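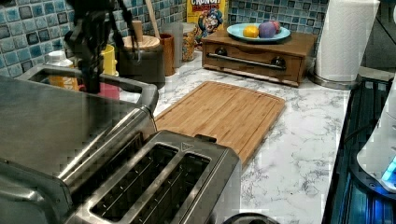 Two-slot toaster and grooved cutting board on the marble-look counter.

Kombo Shared Kitchen: Counter and Appliance FAQ

What is the countertop made of?
The surface is white with gray veining and should be treated as natural marble for cleaning purposes. Use a damp cloth and neutral dish soap. Do not use vinegar, lemon juice, or scouring powder.

Can I cut directly on the counter?
No. Use a cutting board with a perimeter groove. The groove holds a small amount of juice only, so drain tomatoes and melons over the sink first.

How is the cutting board cleaned?
Wash by hand, rinse, and stand on edge to dry. Do not soak it or put it in the dishwasher. Oil is applied every January by Nadhirah Tjoa. Boards with splits go to her as well.

How much clearance does the toaster need?
Leave 10 cm on each side and keep the space over the slots open. Boxes and paper packaging stay at the back wall.

Can the toaster and the toaster oven run at the same time?
Not on the same outlet. The two outlets on the left side share one circuit with the kettle. If the breaker trips, unplug all appliances before resetting it. 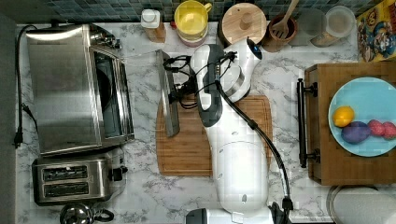 Page last changed: July 28, 2022

Where do the utensils go?
Spatulas and spoons stand in the brown crock along the backsplash. Knives are washed, dried, and returned to the drawer after use - not left in the crock.

What are the glass jars for?
Dry goods in common use. Anything decanted into a jar needs a label on the base with the contents and the date filled. Unlabeled jars are emptied at the monthly check.

Can fruit be left out?
Yes, on the light blue plate. Lemons and plums keep for a few days at room temperature. Cut fruit must be covered and refrigerated.

How is the tile backsplash cleaned?
Wipe with warm water, no hotter than 40 °C, and a soft brush along the grout lines. Bleach is not used on the grout.

How often is the crumb tray emptied?
After every two bookings. Unplug the toaster and let it cool before removing the tray. Do not shake the toaster over the sink.

Who handles damaged items?
Report appliance faults to Faizal Wijaya and loose tiles or counter chips to Azucena Barrera. Include the location and a short description of the damage.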